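**Section 5. Setting up your first inventory**

If you skipped Sections 1 through 4, you have plenty of company. You need three things from them: Semance is installed on your phone, your account is verified, and the Okonkwo label printer is charged. If any of those is untrue, go back. The printer's charging light goes from amber to nothing at all when it's full, a design decision we have raised with the people who made it.

This section takes you from a blank account to one finished room. Set aside an evening. The app will tell you it takes twenty minutes, and the app has never met your hall closet.

## 5.1 Create a household

1. Open Semance and tap **New household**.
2. Type a name, up to 16 characters. Spaces count. The name is printed on every label you make, so "Mom's Junk" will follow you for some time.
3. Choose your currency. You can't change it later without exporting everything and starting over (Section 11).
4. Enter the pairing code for the printer. Out of the box it's 2693.
5. Change the pairing code. Every Okonkwo printer leaves the factory with the same one, and if your upstairs neighbor owns a printer too, you will end up labeling each other's belongings.
6. Tap **Done**. The app plays a short tune. The tune can be turned off under **Settings > Sounds > Celebrations**.

> **Note:** A household can hold up to 4000 items. Most families never get near it. If you collect buttons, beads, or fishing lures, read about lots in 5.4 before you begin.

## 5.2 Add rooms

Semance suggests a list of rooms based on what it believes a house to be. It includes a conservatory. Delete what you don't have.

1. Tap **Rooms**, then **Edit list**.
2. Swipe left on any room that doesn't exist.
3. Rename the rest using the words your household uses. If everybody says "the back bit," call it the back bit. Searches only work if people type what they'd say out loud.
4. Drag the rooms into the order you'd walk through them.
5. For each room, add at least one zone. A zone is a place inside the room: a shelf, a drawer, the top of the wardrobe.

You can add a zone called "Floor." We used to advise against it. Declan Ashby, who wrote the first edition of this guide, had a full paragraph on the moral hazards of a floor zone, and then his twins were born and the paragraph was removed at his request.

> **Caution:** Deleting a room deletes every item in it. The app asks you once, politely, in gray text. Move the items first.

## 5.3 Pick a starting room

Start small. A bathroom is good. A kitchen is a poor choice, and the garage is how people come to write us letters.

What you want is a room with a door, a manageable number of surfaces, and no sentimental value whatsoever. Avoid anywhere with photograph albums. You will sit down with one, and the next thing you know it's 11 p.m. and you've inventoried a lamp.

1. Choose the room in the app and tap **Begin**.
2. Stand at the door and work clockwise. Left-handed users may go counterclockwise; the app has no opinion.
3. Finish one zone completely before starting the next.
4. If you find something that belongs in another room, enter it where it is. Don't carry it there. You won't come back.
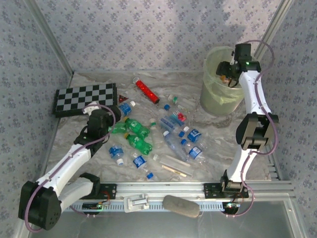

The fourth step is the one people argue with. It feels wrong to record a tape measure as living in the bathroom. Do it anyway. Once the whole house is entered, you can move things in the app with two taps, and then move them in real life whenever you get to it, which the app calls **Pending moves**. Pending moves don't expire. We checked with the longest-running account we could find, and there is a waffle iron in it that has been on its way to the kitchen since the software was in beta.

## 5.4 Enter an item

1. Tap the plus sign.
2. Give the item a name. Begin with the noun: "lamp, green, tall" sorts better than "tall green lamp."
3. Choose a category, or leave it at **General**. Categories matter only for insurance reports.
4. Enter a value if you know it. If you don't, leave the field empty. Do not enter zero. Zero tells the report that you consider the item worthless, and an insurance adjuster will be happy to agree with you.
5. Add a photo. One is enough for most things. For anything with a serial number, take a second picture of the number.
6. Tap **Save**.

For groups of similar things, use a lot instead:

1. Tap and hold the plus sign until **Lot** appears.
2. Name the group: "glasses, wine, everyday."
3. Enter a quantity, or choose **Several**.
4. Save it like any other item.

**Several** is a real quantity as far as Semance is concerned. It exports as the word, sorts above five and below a dozen, and was put in after a long meeting about spoons.

> **Note:** The app will try to guess a name from your photo. It is confident and often wrong. Italo Ruggiero on our support desk keeps a list of its finer moments, and his current favorite is a colander entered as "helmet, ceremonial." Check the name before you save.

### What to leave out

You do not need to enter food, toiletries, anything you'd throw away when it's empty, or other people's property. The last one takes some nerve if you have adult children. There is a category called **Held for others** for exactly that problem, and it can send a reminder every April to whoever you name. You can edit the wording. The default wording is firm.

## 5.5 Print and stick labels

Labels are optional for single items and strongly encouraged for boxes. We recommend the Pralter small roll for drawers and tubs, and the Pralter wide roll for anything you'll be reading from across a basement.

1. Open the printer lid and drop the roll in with the paper feeding from underneath. If it feeds from the top, it will print perfectly on the side with the glue.
2. Close the lid until it clicks. If you aren't sure whether it clicked, it didn't.
3. In the app, select the item or box and tap **Label**.
4. Choose **Name only** or **Name and contents**.
5. Tap **Print**. Wait for the printer to stop moving before you tear.
6. Stick the label on a side of the box, near the top, where it will still be visible with another box stacked over it. Lids get swapped. Sides stay put.

> **Caution:** Pralter adhesive is advertised as removable. It is removable from plastic and glass. It is not removable from unfinished wood, suede, vinyl record sleeves, or the dog. 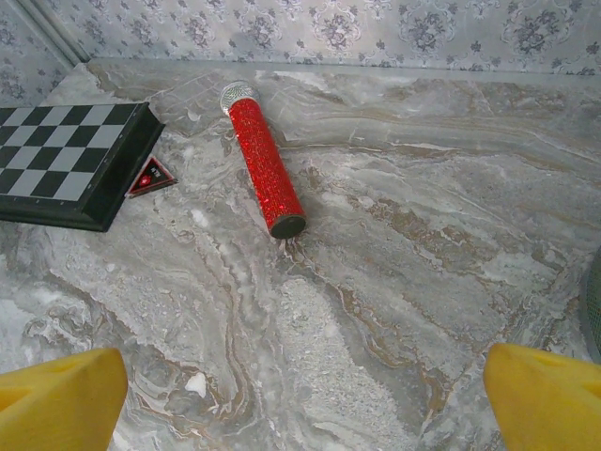

If your labels come out blank, the roll is in upside down (step 1). If they come out with the right text in the wrong household's name, someone nearby hasn't changed their pairing code, and it may be you. If they come out in what looks like Greek, hold the feed button until the light blinks, let go, and print again. We don't know why this works. It always works.

## 5.6 Close the room

When every zone has been finished, the room shows a green check mark. Before you celebrate:

1. Tap **Review** and scroll the list. Look for duplicates, blank names, and ceremonial helmets.
2. Open **No zone** at the bottom. Anything you saved in a hurry ends up there. Assign each item a zone or delete it.
3. Tap **Close room**.
4. Tap **Back up now**. The app backs up overnight by itself, but only when the phone is charging and on Wi-Fi.

A closed room can be reopened whenever you like. Closing it only means that Semance stops asking you about it.

## 5.7 Invite the rest of the household

Do this after your first room is closed. Inviting people earlier means you'll have two names for every object and a discussion about each.

1. Tap **People**, then **Invite**.
2. Choose a level: **Look**, **Add**, or **Everything**.
3. Send the link. It works once and lasts a day.

Give **Look** to anyone who mainly wants to know where the scissors are. Give **Add** to anyone who buys things. Think carefully about **Everything**. During the Gastthorpe trial, in which we set up a whole street of volunteers with free accounts, one household gave that level to a nine-year-old, who renamed every item in the house after himself. The family has kept some of the names.

> **Note:** Edits made by other people show their initials. If two people share initials, the second gets a small star, and you may hear about that.

## 5.8 Common complaints

| What you see | What to do |
|---|---|
| "Room is full" | You've used up the zones. Add another under **Edit list**. |
| Total value seems alarmingly high | Check for a misplaced decimal point. Start with the rugs. |
| Total value seems alarmingly low | Check for zeros (see 5.4, step 4). |
| Item can't be found in search | Try the word your spouse would use. |
| The tune plays at night | A backup finished. Turn off **Celebrations**. |

Section 6 covers attics, sheds, and storage units. Bring a flashlight, and print your box labels before you climb the ladder.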